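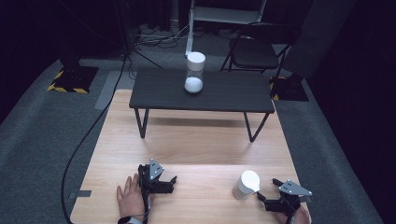

Zidari Refill: questions we get a lot

Read this first please, then email. Saves us both a bit of time. Last tidied up in January, so if a sign in the shop says something different, go with the sign.

Where are you?

289 Khasawneh Street, Zanbridge. Door is on the side, by the bike racks. The front door belongs to the dentist. Please stop ringing the dentist.

When are you open?

9 am to 6 pm. Last weigh-in 5:30. If you've got a big order come earlier, the line gets slow after school lets out.

How does it work?

Bring a container. Put it on the scale by the door, print the sticker, stick it on. Fill up. Write the bin number on the sticker. Pay at the counter. We take the container weight off so you only pay for what's in it.

Do I need to bring my own container?

No. Paper bags are free. Jars on the give-away shelf are free too, take what you need. Washed donations welcome, lids on, labels off if you can manage it.

What containers are OK?

Pretty much anything clean and dry that closes. Old pasta sauce jars, takeout tubs, cookie tins, flour bags from home. No cracked lids. No containers that had cleaning products in them, even if you've washed them ten times, we will say no and it'll be awkward.
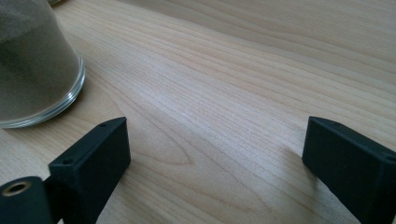

Dry goods go off faster from damp than from anything else, so check the container before you fill it. Tip it upside down, tap it, look under the rim. Clear glass like the container on the table makes this easy, you can see in from the side. With tins you have to feel around with a paper towel. If it's wet at all ask at the counter and we'll give you a bag instead. Please don't dry it out over the flour bins.

Is there a minimum?

Card payments $4. Cash, no minimum. Want two bay leaves? Fine, cash.

Is there a maximum?

2000 grams per person on yeast, saffron rice mix and anything with an orange sticker. Everything else take what you like. If you want a whole sack, order ahead, don't empty the bin on the people behind you.

How do I order a whole sack?

Email with the bin number and your name. Orders go in at the end of the month and come the week after. We text when it's here. We hold it for 4 days and then it goes in the bins. Sacks are heavy, bring a cart or a friend.

Do you do allergens?

Nuts are in the back room with their own scoops. But it's a shop full of open bins and people carry scoops around no matter what we say. If you have a serious allergy we can't promise anything is safe. Sealed packets are on the left wall, those come closed from the supplier and we don't open them.

Is it gluten free?

Some of it. Same answer as above really. Sealed packets.

Is it all organic?

No. Green sticker is organic, no sticker is not. Lentils, oats and most of the rice are. Sugar isn't. Chocolate depends on the month.

How long does stuff keep?

Whole grains and white rice, ages. Brown rice and whole wheat flour, a few months, less in summer. Nuts go in the fridge or freezer. Ground spices lose their smell long before they go bad, so buy small. Salt and sugar will outlive us all, just keep them shut.

My sugar has gone solid, can I return it?

No but you can fix it. White sugar: bag it, hit it with a rolling pin. Brown sugar: slice of bread in the jar overnight, take the bread out in the morning. Don't forgot the bread.
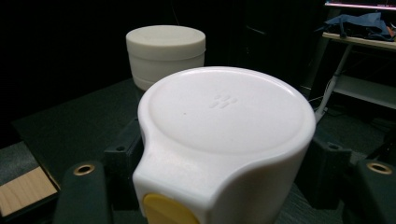
Elias Moussa

I got asked to write the bit on moths so, moths. Yes we've had them. Every bulk shop has. We freeze new grain deliveries before they go in the bins and we empty and wipe each bin before it's topped up. If you find moths at home, don't feel bad. Throw out what's open, vacuum the shelf corners and the little holes where the shelf pegs go, wipe with vinegar, and freeze new flour and grain for a few days before it goes on the shelf. Let the bag come back to room temperature before you open it or you'll get damp flour. If you think it came from us tell me which bin. I'd much rather know.

Can I bring my dog?

Outside, sorry. There's a hook and a bowl.

Do you deliver?

Sikby and Zanbridge only, by bike, dry weather only. Order by noon for the same afternoon. No glass on deliveries after last winter.

Do you do gift cards?

Yes, paper ones. Lose it and it's gone. 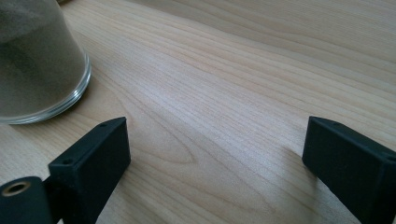 Elias Moussa, Shop Manager

Labeling at home. I go on about this in the shop so might as well go on about it here. Write two things on the jar: what it is and when you bought it. Masking tape and a marker, done. Baking soda, powdered sugar and cornstarch all look the same at seven in the morning and I have made those pancakes. Put cooking times on the back of the tape if you're buying grains. Peel the old tape off before you refill, don't stack it.

Something else?

Email is on the receipt. We answer after closing, usually the same day. Phone only works if somebody's near it.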